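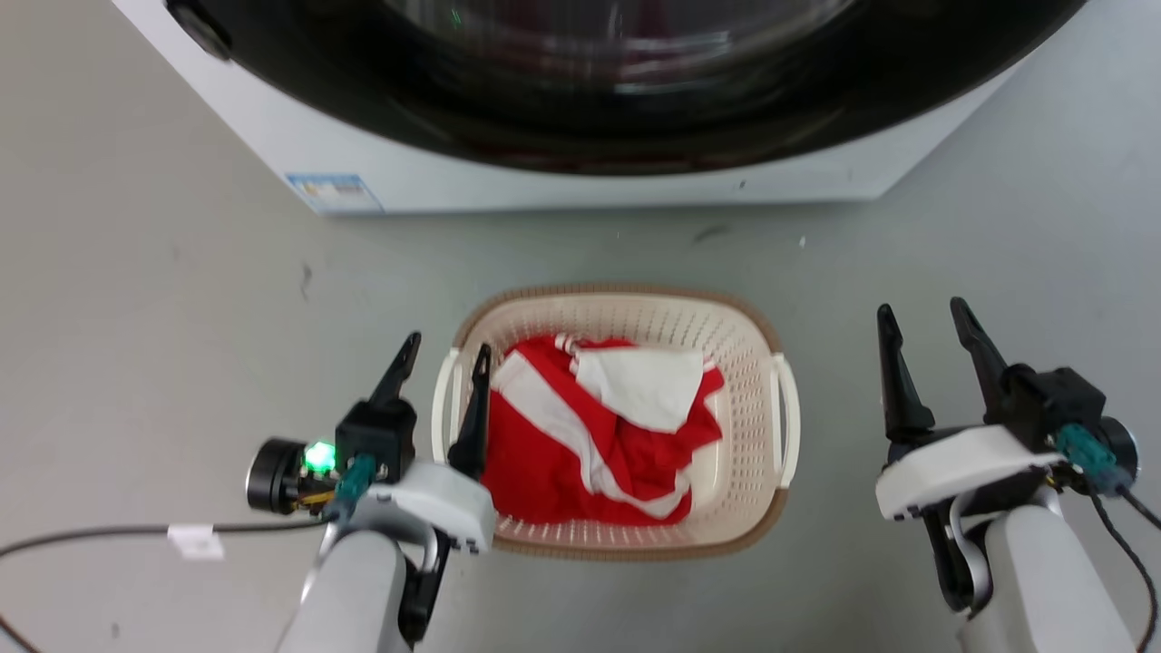
Tukon follows your elected officials so you don't have to keep twenty tabs open, and this section gets you from a blank account to a working watch list. You need a phone or a computer, an email address and a bit of patience for the first sync. Plenty of our readers do their morning briefing in between chores, and the phone version is made for that: set the laundry basket down on the floor in front of the washer, open the app, and the summary of yesterday's foreign ministry statements fits on one screen. The steps are the same on a computer, only the menus sit on the left side instead of the bottom.

Section 2. Setting up your first watch list

Before you start

Have your region picked out. Tukon covers 54 national legislatures and a growing number of city and county councils (Vetville and Povwood were both added in May, and we are very happy about it!). If your council isn't on the list yet, you can still follow the national level now and add the local one later without starting over.

Note: Tukon collects official records, press office releases, travel schedules and floor votes. It doesn't collect opinion columns or social media posts.

2.1 Create the list

1. Open Tukon and sign in. If you landed on the Welcome page, tap Skip Tour. You can bring the tour back any time under Help.

2. Tap Lists, then New List.

3. Type a name. Short names work best, as the phone version trims anything long. "Trade talks" is great. "Everything to do with the trade talks and the fishing rights" will show up as "Everything to do w".

4. Choose your region from the drop-down menu. For a council, choose the country first, then State or Province, then Local. Vetville sits under its county, so open the county with the small arrow and you'll find it there.

5. Tap Save. The list opens, empty, with a gray bar across the top that reads No sources yet.

2.2 Add people and offices

You can follow a person or an office, and it's worth thinking for a moment about which one you want. Follow a person and the updates move with them when they change jobs. Follow an office (president, foreign minister, council chair) and the updates stay with the job, whoever holds it. Many readers follow the office for day-to-day news and add one or two people they are especially curious about.

1. In your list, tap Add Source.

2. Start typing a name or a title. Results appear after the third letter.

3. Check the tag next to each result. P means person, O means office. Two entries with the same name are usually one of each.

4. Tap the plus sign. It turns into a check mark.

5. Repeat until you have what you want, then tap Done.

Note: One list can hold up to 1,000 sources. The first sync takes longer for big lists, so start small and build up.

Caution: Deleting a source also deletes the notes you attached to its updates. Use Mute if you only want a rest from it. Muted sources keep collecting in the background and your notes stay where they are.

2.3 Choose what counts as news

This is the fun part! A busy foreign ministry can put out dozens of releases in a day, and a good set of filters turns that pile into something you can read over coffee.

1. Open the list and tap Filters.

2. Under Type, switch on the kinds of update you want. The choices are Visits, Speeches, Votes, Treaties, Appointments and Statements.

3. Under Place, add any country, province or town that interests you. Leave it blank to see everything.

4. Under Words, add up to ten terms. Put quotation marks around phrases, for example "joint exercise" or "border crossing".

5. Tap Preview. Tukon shows what the filter would have caught over the past week. If the preview is empty, your words are probably too narrow. Take one out and tap Preview again.

6. Tap Apply.

Visits deserves a special mention. When a leader's trip is announced, Tukon makes a single folder for it and drops in the schedule, the delegation list, the remarks at each stop and any agreement signed along the way. Schedules change a lot, and the folder keeps every version, with the changed lines in bold. It's wonderful for comparing what a press office said would be discussed with what ended up in the joint statement.

Note: Times in a Visits folder are local to the place being visited. To see them in your own time zone, tap the clock icon at the top of the folder.

2.4 Set the briefing

1. Go to Settings, then Briefing.

2. Pick a delivery time. The default is 6:30 a.m.

3. Choose Short or Full. Short gives you headlines and one line each. Full adds the opening paragraph of the source document and a link to the original.

4. Switch on Alerts if you want to hear about votes and treaty signings as they are posted. Leave it off if you'd like your evenings back.

5. Tap Send Test. The test briefing should arrive in about five minutes.

If the test doesn't arrive, look in your spam folder first, then check that your email address is confirmed (there's a yellow dot next to it when it isn't).

2.5 Optional: turn on translation

Official releases come out in the language of the government that wrote them. Tukon works with the Munteanu translation add-on, available from the Add-ons page.

1. Open Add-ons and tap Munteanu.

2. Choose the language you want to read in.

3. Tap Turn On, then close and reopen Tukon.

Translated updates carry a small T. Tap it to see the original side by side.

Caution: Never quote a machine translation as an official's own words. Diplomatic wording is chosen with great care, and a single verb can change the meaning of a sentence. Open the original, or wait for the ministry's own English version.

Your list is now live. To share it with a friend or a class, continue to Section 3, Sharing and Exporting.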